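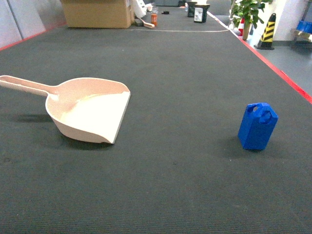

Dustpan and mini jerrycan on the ribbed carpet, floor pickup practice.

How to run the floor pickup shift alongside the robot (and keep your wrists)

Rulwood store, updated October 18, 2021. Replaces the old laminated sheet. Bin the old laminated sheet.

Quick one, because I'm writing this between trucks. If you're rostered on floors you now share the job with the pickup unit, which we all call Grolto because that's the name on the login screen. It picks small stuff up off the floor and sorts it. You do the rest. Most of the grief so far has come from people setting up the carpet the way they'd tidy their own garage, so read the setup bit even if you skip everything else.

Before you start

Badge on, flat shoes, lanyard tucked in. Phone off the charger and on you, the alerts come through there.
Check the job list on the tablet by the roller door. If it says HOLD, leave it alone and come find me.
Ten minutes for setup. Don't try it in three. I've tried it in three.

Setting up the practice carpet

1. Vacuum first. Fluff in the ribs gets read as an object and you'll get called over for nothing.

2. Keep the practice items inside the red edge lines. Anything over on the smooth floor is out of bounds and gets ignored, so don't complain that it "missed one".

3. Put out one wide flat thing and one small upright thing to begin. The dustpan and the little blue jerrycan are a good first pair. The dustpan's the hard one — pale plastic, bright light, and the inside of the pan goes nearly white. If it's struggling, turn the pan a bit away from the light and start again.

4. Leave a clear gap between items. A boot length is plenty.

5. Leave the clutter at the back. Boxes, bottles, bits of whatever. A real aisle at closing is never clean and a spotless carpet teaches us nothing.

6. Cone stays near the plant. If you need a cone for a spill get one from the dock.

Running it

Press Start, step off the carpet, wait for the double beep. Then walk away. Really. You don't need to hover, it's slower if you're in view becuase it stops for feet.

When it's unsure of something it sends you a picture and two buttons, Take and Leave. Pick one. If you don't know, Leave. A wrong Leave costs you one bend. A wrong Take can cost a customer their keys.

Misses go in the log. Item, where it was, what happened, done. "Dustpan, left side, slid off handle" is perfect. I don't need a paragraph.

If it stops mid-job

Check the tablet for the reason.
Clear whatever it's stuck on. Never reach in while the light is green — press Pause and wait for amber.
Press Resume once. If it stops again, log it and ring Rodrigo Loureiro at Barkanska, his number's inside the cupboard door. He'd rather a call than a guess.

What changes for you

Fair question and it came up plenty at the toolbox talk, so here's where things are.

Hours: same. The floors shift is still 60 hours a week across the team. What moved is what's in them. We logged 2,054 pickups last month and 117 got bounced back to a person. The time that frees up goes to shelf fills and the returns cage, which was a disgrace.

Backs and knees: less bending, yes. More standing at a tablet, also yes, and a couple of you have said your neck's sore. Fair enough. Raise the stand. There's a knob on the side.

Pay: floors now counts as an equipment task, so once you've done the 63 minute module you go on the higher rate. Do the module. People are leaving money sitting there.

Your numbers: the log tracks the machine. I've asked in writing for it to stay that way and got a yes in writing. If anyone quotes you a personal pickup rate, tell me that day.

Things I'm still not happy with

Alerts while you're serving someone. It's rude to look at your phone mid-chat, so finish with the customer first and let it wait. It will wait.
Night crew get no say in the job list, and they should. Working on it.
The beep. Too loud. Đỗ are sending a fix for the speaker and until it arrives there's tape over the grille.

Packing up

Items back in the tub, dustpan hung by its handle, unit on the dock, green tick on the screen before you leave. No tick, no dock, flat battery in the moring and it's you on your knees with the dustpan.

Queries to me at the service desk, or leave a note in the floors folder.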